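Isville School Travel Counts

README for the data release, version 2

What this is

A table of walking, cycling, bus and car trips to schools in Isville and the neighboring district of Dondumthorpe, with notes on the crossings and sidewalks near each school gate. It was put together to support the Komness Road crossing proposal, and it is being released so that other people can check the numbers or use them for something else.

The release has 2,189 rows. Each row is one observed arrival at a school gate during the morning period. A family arriving together in one car is one row, with the number of children in a separate column. A bus is also one row, and the number of children getting off is entered the same way.

Files

arrivals.csv — the main table
gates.csv — one line per school gate, with street name and sidewalk notes
crossings.csv — marked and unmarked crossings within a short walk of each gate
codes.txt — the full list of mode and weather codes
changes.txt — what changed between version 1 and version 2

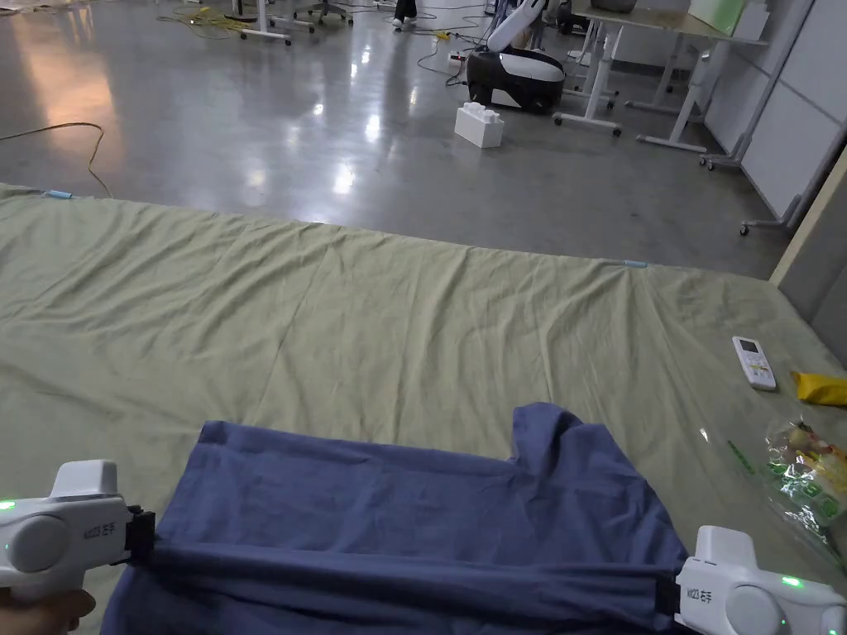
Columns in arrivals.csv

gate_id: matches gates.csv
period: early, middle or late, counted back from the first bell
mode: walk, cycle, scooter, bus, car, other
children: number of children in the arrival
adult: yes, no or unclear
stop_type: for cars only; lot, curb, driveway, no-stopping zone
weather: dry, light rain, heavy rain
note: free text, often blank

The stop_type column was added in version 2. In version 1 it was mixed into the notes, and people wrote it in several different ways. Older rows were recoded by hand from those notes. Where the note did not say enough, stop_type is blank. Please do not read a blank as "lot."

How the counts were done

Nine gates were covered, all during the spring term. Observers stood on the public sidewalk and used a paper tally sheet, which was typed up later the same day. No names, license plates or photographs of children were recorded, and the original sheets were shredded once the typed copy had been checked.

Each gate was counted on two mornings. The Sulemana Street gate lost most of its second morning to a water main repair that closed the north side of the street. Those rows are kept and marked "closure" in the note column. Leave them out if you are comparing gates.

Known problems

Children who were dropped off a block or more away and walked the rest are recorded as walk. Observers could see the gate and a short stretch of street, so the walking share is probably too high at gates with a busy side street nearby.

The late period is thin. Some observers left at the first bell and some stayed until the doors closed.

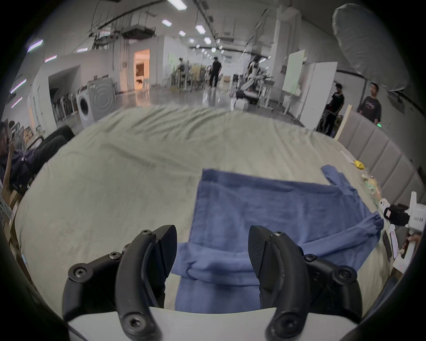 Scooter and cycle were not separated at the Dondumthorpe gates in version 1. They are all coded cycle there, and this could not be fixed afterward.

Sidewalk widths in gates.csv were measured with a tape at the narrowest point, including utility poles — a sidewalk that looks fine on a map may be listed as narrow for that reason.

Use

Free to copy, change and share, with credit to the Isville School Travel Counts. If you publish a chart or a percentage, say which version you used. Corrections can be sent through the project's issues page, with the gate_id and row number.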